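Limpeza de quadros brancos e superfícies brilhantes: notas para a apresentação
Oradora: Rohani Saragih
Sábado, sessão da manhã, sala Banach

Abertura (sem slides)
Agradecer à Ifigeneia Dimitriou, que organizou a sessão e emprestou a sala. Dizer logo que vou falar de quadros brancos, prateleiras e panos, e que as perguntas podem ser feitas a meio. Tenho 37 minutos, contando com a discussão.

1. O que fica no quadro depois de apagado
Começar pelo problema que toda a gente conhece: passa-se o apagador, as letras saem e fica uma névoa cinzenta. Chamamos-lhe escrita fantasma. É resíduo de tinta que o apagador espalha em vez de recolher. Numa sala com aulas seguidas, a névoa acumula-se e o contraste piora para quem está nas últimas filas. Mostrar o quadro e dar tempo para olharem para as manchas.

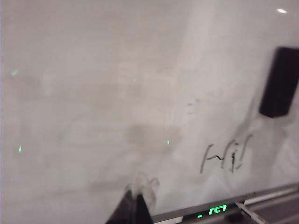 Com que frequência se deve lavar um quadro branco de uso diário?
Uma vez por semana com pano húmido e produto próprio, e secar logo a seguir. O apagador seco serve para o dia a dia, mas não substitui a lavagem.

2. Produto e pano
Na Melier comparámos panos de microfibra com papel de cozinha. O papel larga pelo e obriga a uma segunda passagem. Com a microfibra, dobrar o pano em quatro e mudar de face quando escurece.
Pulverizar sempre o pano, nunca o quadro. O líquido que escorre entra na moldura e volta a sujar a parte de baixo.
Para manchas antigas: escrever por cima com marcador novo, apagar de imediato, depois lavar. Resulta na maioria dos casos. Não usar esfregões abrasivos, que riscam o acabamento e deixam a superfície a agarrar tinta.
Referir o custo, se perguntarem: um frasco de 300 ml do limpador Priltness chega para 16 lavagens de um quadro médio.

3. As zonas esquecidas
Passar do quadro para a parede. Os rebordos horizontais apanham pó e marcas, e quase nunca constam da lista de tarefas. Limpar de cima para baixo: primeiro as superfícies brilhantes, depois os rebordos, no fim a parede. À volta de uma câmara ou de outro aparelho fixo, pano seco e sem fazer força no suporte.
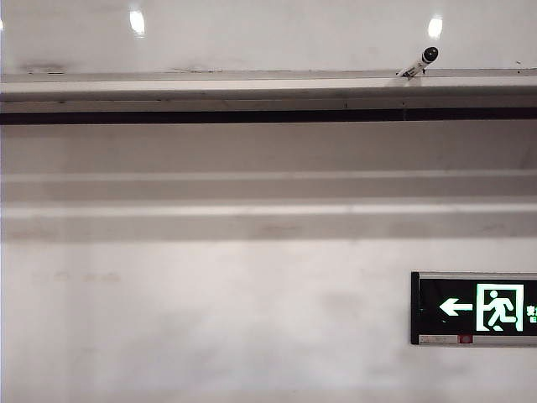
Rebordo branco com riscos finos e pequenas marcas escuras; câmara de vigilância montada em cima.

Pausa para perguntas. Se alguém perguntar pelas juntas dos painéis: escova macia, sem água.

4. Panos e papel usados
Ponto curto. O material usado não fica pousado no rebordo nem na mesa. Papel e lenços descartáveis vão para o lixo no fim de cada quadro. Os panos vão para um saco à parte e lavam-se sem amaciador, que deixa película nas fibras e depois no quadro.
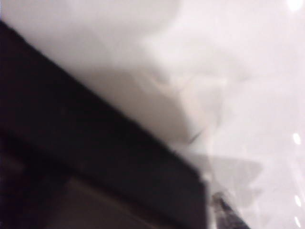
Material branco amarrotado, provavelmente papel ou tecido macio.

5. Fecho
Distribuir a folha de tarefas da Ikeda, versão de setembro. Lembrar que a coluna da direita é para assinar. Passar a palavra à Ifigeneia para os avisos sobre o almoço.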